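Alt Text Now Required on All Plimgate Pages
September | By Vidar Dahlgren, Web Services
Filed under: Publishing Standards 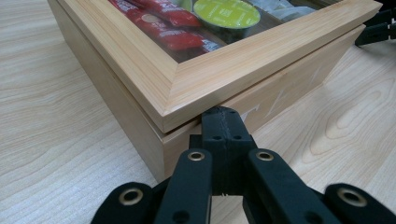
Who is responsible for writing alternative text when a page is updated? The person who submits the page for publication writes it, even when the photograph was supplied by another office.

Under the revised standard, every image on the Plimgate site must carry alternative text or be marked as decorative. Descriptions should be no longer than 256 characters. File names and photo credits will not be accepted in the field.

A review of the Rorine archive found almost 3,000 images with the field left blank. Web Services will send these to page owners in batches of 50, beginning with admissions and the Clatden branch. Owners have 30 days to return each batch. Images not returned will be taken off the live site and kept in the archive.

Editors who need access to the media library should apply through their department office.

2 comments | Share this item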